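Does anyone understand the new standby charge for rooftop solar in Brokcombe?

Posted by porchlight_dee

Hi all, hoping somebody here reads this stuff more patiently than I do. My letter from Biron Electric came in February and it says that homes with rooftop solar will start paying a monthly "standby charge" based on the size of the system. Mine is 8 kilowatts. The letter says the charge will be $10 a month to start and "may be adjusted by the board," and then there's a whole paragraph about fairness to other customers that I've read four times.

What I can't work out is whether this replaces the fixed customer charge I already pay or gets stacked on top of it. I also thought I was grandfathered, because when I signed my net metering agreement the installer (Clavix, if it matters) told me the terms were locked for as long as I owned the house. I can't find that in writing anywhere, though I haven't gone through the big folder yet.

So is it legal for the town utility to do this to people who already have panels up? And is there any point in going to the hearing, or is it a done deal? My neighbor says it's the state's fault and my brother-in-law says it's the town's fault, and they're both very sure about it.

Ludmila Mikuš

I sat through two of the rate workshops last fall so I can help with some of this, but please check it against your own paperwork. I'm a retired bookkeeper and no kind of lawyer.

First, it stacks. The customer charge stays where it is and the standby charge shows up as its own line under it. I asked about this at the second workshop because the slide was so badly worded, and the rate manager said yes, two separate lines. There are a bit over 1,000 solar homes in the service area and every one of them gets the new line, old systems included.

Second, the grandfathering. This is where people are getting tangled up, and I don't blame them one bit. Your net metering agreement probably locks in the way your exported power is credited - so for each kilowatt-hour you send out, you get a kilowatt-hour taken off the bill. Look for a section called "Credit Terms" or something close to it. Mine says the crediting method stays put, but then a couple of pages later there's a sentence saying I'm subject to "all rates and charges as amended from time to time." That's the door they're walking through. They haven't touched the credit, they've added a charge beside it. You may well feel that comes to the same thing on your bill, and I said as much, but on paper they treat them as separate.

What your installer told you at the kitchen table doesn't bind the utility, I'm sorry to say. If Clavix put it in your sales contract you might have something to take up with Clavix, so do go through that big folder!

On whose fault it is, your neighbor and your brother-in-law each get half. The state changed the law so that town-owned utilities can set their own fixed charges for solar customers without going before the state commission. The state didn't make anybody do it, though. Our board chose to, and they could have chosen a smaller number or phased it in for older systems. Hayat, the next town over, has the same law to work with and so far they've left their solar folks alone.

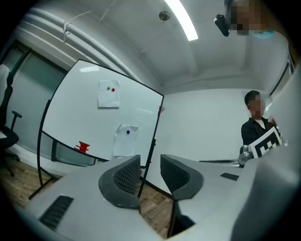

And yes, go to the hearing, or at least send something in writing before it, since the written comments go in the board packet and the members do get them ahead of time. Keep it short. The ones that seemed to land at the workshops were the ones with an actual bill attached, where a person said what they paid last summer and what they'd pay now. Speaking time is three minutes and they do cut you off (they cut me off, I was in the middle of a sentence about transformers). Sign up by 6:30 in the evening if you want to speak, the sheet gets picked up right when the meeting starts. I'd ask them for a cap on future increases. I think the ten dollars is probably going through, but "may be adjusted by the board" with no limit on it bothers me a lot more than the ten dollars does, and at least two of the board members looked uncomfortable when that came up.

One more thing, check the system size they have for you. The letter should show it. They had mine down too high because they'd used the permit application and I ended up putting on fewer panels than I'd planned. It took one phone call and an emailed copy of the final inspection to fix.

gus_on_4th

just get a battery and tell them to shove it. I'm 40 percent off grid already and loving it

tallgrass_m

Adding to what Ludmila said - a battery won't get you out of it unless you disconnect completely. The charge goes by the size of the panels and has nothing to do with how much you pull from the grid. I called and asked before I spent the money. The woman on the phone was nice about it and emailed me the draft tariff, so ask for that if you call. The part on existing customers is near the back.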